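Plisetti Two-Arm Bench Cell
Soft goods handling for caps, beanies, gloves and small garments

Product code: Plisetti 210
Availability: order by the end of July for delivery to the Castthorpe depot
Related: Plisetti basket set, Pekanow bench stand, replacement finger pairs

Overview
The Plisetti 210 is a bench-height cell with two arms fixed to a common front rail. It is meant for returns rooms, embroidery shops and uniform stores where headwear and small textile items come in crumpled and have to go out shaped, sorted or placed on display. The arms work as a pair. One holds while the other pulls, folds or turns.

The cell is sold to sit beside a person's bench. It does not inspect stitching, read care labels or decide whether a returned item can be resold. Those calls stay with the staff member.

What changes on the floor
At Soriano, a workwear supplier that runs two of these cells in its returns room, the shaping and basket work used to be shared between everyone on shift. Staff now load the cell, check what comes off it and deal with the items it sets aside. Lerato Van Wyk supervises the room and was asked what she would tell another site.

"Plan for the first month to be slower. People had to learn which hats to give it and which to keep. There's less wrist work now, and more checking. I moved one person from shaping to customer claims and she wanted the move, but ask your own people before you roster it."

Soriano kept the same number of staff. Job descriptions were rewritten and the checking role was moved up a pay grade.

Training
Operator training takes 5 hours and is done on site, usually on a Monday before the first load. Two supervisors per site are trained to clear faults and re-teach a hold position. The manual is supplied in print and as a file.

Supplied with the cell
Tabletop, white, and enclosure panels
Two arms with grippers and sensor modules
Front rail, arm mounting plates and cabling
Zip ties and spare fasteners
Operator manual
Baskets and hat stands are ordered separately.
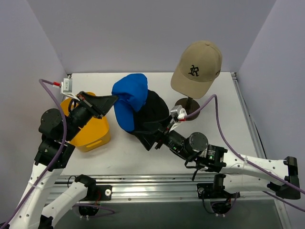
Can one operator look after more than one cell?
Two is the usual limit for a trained operator. Past that, set-aside items build up faster than one person can check them.

Servicing
Gripper fingers are a wear part and should be looked at every 8 weeks. Turn the cell off at the isolator before changing them. Finger pairs are sold in matched sets and should be fitted together. Service calls are booked through the Castthorpe depot.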